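Storkedell worktop, white with light wood edging
Tue 16 June
By Phyllis Rowbotham

The Storkedell is a flat bench top for workshops, classrooms and packing rooms. It is supplied without legs and fits the Grostileck underframe. Order code 243.

Depth: 900 mm
Length: 3000 mm
Weight: 61 kg
Fixing: from below, screws supplied

The top face is smooth and pale white. The edging is light wood and may be sanded and re-oiled. Wipe with a damp cloth and mild soap. Do not use scouring pads or bleach. Two people are needed to lift the top on to the frame. 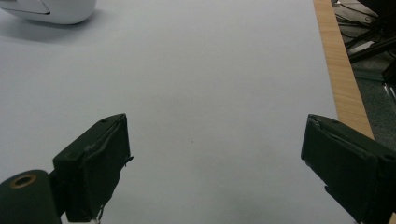 Delivery

Kerbside only. Check the corners before signing. Damage must be reported within two working days.

Related items
Grostileck underframe
Skidordale end panel
Jabłońska drawer unit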